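# Table clearing (robotics)

**Table clearing** is the task of removing everyday objects from a flat surface and putting each one where it belongs. In household automation it is a standard measure of progress, mostly because progress has been slow enough to measure. A child can do it at six and refuses to at twelve. Machines have so far managed only the second part with any consistency.

## The problem

Clearing combines three jobs: telling objects apart, picking them up, and deciding where they go. Early systems treated the first as the hard one. Aksel Kárason, who ran the Tisstead trials, later wrote that his team spent 188 days on recognition and an afternoon on the question of where a mug lives, and had the proportions backward. 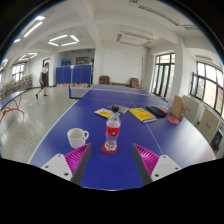
Shared rooms are harder than kitchens. A kitchen has cupboards, and cupboards are a hint. A table tennis table may carry a mug, a bottle on a coaster, a thick yellow book and a cardboard box, and the correct answer depends on who wants to play. Snædís Þórarinsdóttir calls this the "whose is it" problem and considers it unsolved, in robots and in most families.

## Grasping

Clear plastic bottles remain a favorite test object. Depth sensors tend to see through them, and a thin wall gives way under a grip that would suit a mug. Soft ribbed fingers, which bend around whatever they press on, have helped a good deal.

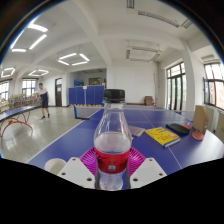
They do less for flat things. A booklet lying flush on a tabletop offers no side to hold, and the usual method is to slide it to the edge and catch it there — a maneuver that works well until there is something in the way.

## Results

The Clateck arm was trained on 3,000 recorded grasps and cleared 50 test tables in the Kullov trial. It set down 820 objects, a figure its makers quote often. Leif Mogensen, who refereed, noted that many of them were set down on another table.

## See also

- Dishwasher loading
- Laundry folding
- Besson sorting test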